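Subject: Re: [prasevell-list] handheld gripper pair: pads, plates, and what did you do about the cable

Hinata Higuchi wrote:

> Hi all. I've been lurking since January and I finally have a bench slot, so
> this is me asking before I print things. I want to build the handheld pair
> from the Sarmiento files, the two-handed version, and do ordinary tabletop
> tasks with it at home before I let a real arm anywhere near my kitchen.
>
> Three things I can't work out from the archive:
>
> 1. Finger covering. The files just say "compliant material." Everyone who
> posted seems to have used something different and then stopped posting.
>
> 2. The triangular plates. Do they have to be white? I have a lot of orange.
>
> 3. Cable. I mocked up one gripper in cardboard with a real cable taped to it
> and it pulled my wrist around like a small dog. What are people doing?
>
> Also if anybody has a sensible first task I'd take that too. I was thinking
> of folding shirts.
>
> Hinata

Hinata, welcome, and please don't start with shirts. Aoi started with shirts. Aoi owns fewer shirts now and speaks of that month the way other people speak of the navy.

I'll go in your order, except where I forget.

Finger covering. I have tried four materials on this pair and I dislike them all in different ways. Bare print slides off anything glossy. Bicycle inner tube grips beautifully and leaves a gray smear on everything you own, and then on you. Silicone sheet was the best of them for a week, until the glue let go and one finger started shedding its face like a lizard. The present fingers have the black fuzzy stuff that the Skoltex people sell in sheets, meant for lining something or other. I stopped reading the listing at the price, 39 dollars for more than I will use in this life. If you want a piece, reply off list and I'll leave you one on the shelf at Cenmont, next to the bandsaw that doesn't.

What it does well: it grabs smooth plastic without marking it, and it is thick enough to forgive you for closing the jaws crooked. What it does badly is edges. The cut edge starts to fray at the inner corner, where the two fingers meet, and after that it goes on fraying at its own pace whatever you say to it. It also picks up every pale speck in the building. Cut the sheet oversize and wrap it around the corner if you can. I cut mine flush, to look neat, and have been trimming whiskers off with nail scissors ever since.

Glue: contact cement, both faces, wait the full 15 minutes on the can. I have waited eight. Eight is how I learned about the full 15.

Plates. Print them white. I know about your orange, I have seen your orange, there is a spool of it holding the back door open. The trouble with a colored plate is that you have then got to go and tell the tracking software about it, and the tracking software in the Sarmiento repo was written by somebody who owned white filament and assumed the rest of us did too. The value is buried in a file called misc. You can change it. I changed it once to try a yellow one and the left hand spent an evening reporting its position as somewhere in the parking lot.

Plate screws should be tighter than you think. A plate that rocks even slightly will give you a hand that appears to tremble, and you'll spend a weekend blaming the filter. Aoi put a washer behind hers and it cured it. I put a folded bit of card behind mine and it also cured it, though with less dignity.

Anyway, fingers first, then the task I'd suggest you begin with. 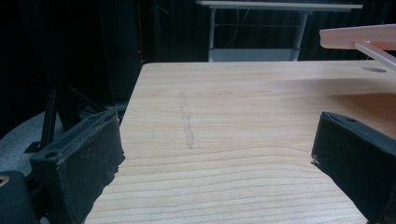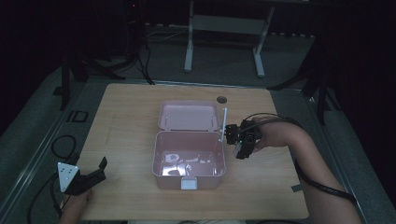
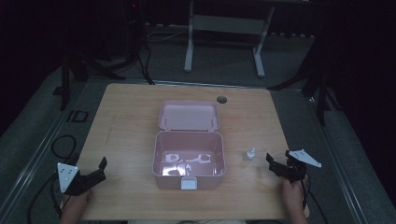 The lunch box is from a discount store and I recommend that you buy the ugliest glossy one you can find. A hinge is a very good teacher. You have to hold the body still with one hand and bring the lid over with the other, which makes it a proper two-handed job without any of the misery of cloth. If you pull in the wrong direction the whole box goes for a walk across the table, and you'll see exactly when it decided to. Shirts give you no such information. A shirt that has gone wrong looks a lot like a shirt.

For things to put in the box, start with bits of hard plastic that don't roll. When you're bored with that, move up to a little dropper bottle, the size that eye drops come in. They stand up by themselves until you approach them. Come in level and slow, low on the body, and don't try to pinch the nozzle. I tried to pinch the nozzle for most of an afternoon. It's a nice small cone and it squirts out from between two fingers like a watermelon seed.

One warning on glossy plastic: under a strong overhead light the floor of the box turns into one large highlight and whatever is in there half disappears into it. Small white things are the worst. I keep meaning to hang a diffuser. So far I have hung a nail for the diffuser. If you're buying parts anyway, buy colored ones, and there, finally, is a use for your orange.

The table matters more than I'd have guessed. Pale wood, matte, nothing on it. Ours has a cable hole near the back, which has eaten two small parts to date (I could hear the second one laughing). Tape over yours if you have one, or push the box far enough forward that you aren't working beside a drain.

Cable. Your small dog is everybody's small dog. The pull comes from letting the cable hang straight off the tool, so that its whole weight arrives at your fingertips. Bring it back over the top of your hand and along the forearm instead, and let it drop from somewhere near the elbow. I weighed the difference at the fingertips, being that sort of person, and routing it along the arm took off around 27 grams. It sounds like nothing. Hold a few coins at the end of your fingers for an hour and write back.

Velcro strap at the forearm, one, not tight. Leave a loop at the wrist big enough that you can turn your palm all the way up. I left too small a loop on the first version and found I could do everything except turn my palm up, and I had already decided that the motion wasn't important. There will always be slack on the floor. Get it off to one side and know where it is before you step back. I won't be describing how I came to hold this view.

Do not, whatever the older threads say, route both cables behind your neck. Two people on this list did it. It's quite comfortable until you sit down.

Some things you didn't ask about:

Trigger springs. The one in the parts list is too stiff for a long session. Go one size softer. Your index finger will file a complaint at about the half hour with the stock spring, and by the time you notice you'll have been closing the jaws late on every grab for ten minutes.

The little round hole near the top of each finger is there for a screw in some later revision that I've never seen. Leave it open. I filled mine on a previous set with hot glue, for tidiness, and then had to print new fingers when I wanted to hang a weight from there.

Naming files. Decide now. I have 1,339 recordings from the last pair and the first third of them are called test, test2, testtest and, for one dark stretch, lunch. Put the task, the hand setup, and the pad material in the name. You'll change pads without thinking it matters and then every grab before that point is from a different gripper.

Write down your failures too, in the same folder. I used to delete them, which left me with a record of a person who had never dropped anything. It made for very poor training data and an even worse diary.

I haven't put any of this on an actual arm yet, so take the whole message with that in mind. Aoi has run hers on the shared one, and as far as I know it closes a lid about as well as I do at six in the morning. She can tell you about latches. I leave the latch alone for now. It's small and it wants a sideways push right at the end, and I only have so many evenings.

Bring the cardboard mockup to the next bench night if it still exists. I want to see where you had your thumb. The grip angle in the Sarmiento files suits somebody with a larger hand than mine, and if yours is also wrong we may as well print the same fix and argue about it once.

I'll cut your pad sheet tomorrow. If you want enough for both grippers plus a spare set, say so, and do want the spare set.

Recent threads on this list

Re: softer trigger spring, part number wanted
Sarmiento files: which revision is everybody on
Bench night, bring your own extension cord
Latch closing with two hands (Aoi Sasaki)
WTB: one meter of very flexible cable, black
Re: Re: who glued the vise shut
Skoltex sheet, splitting an order
Cenmont door code has changed again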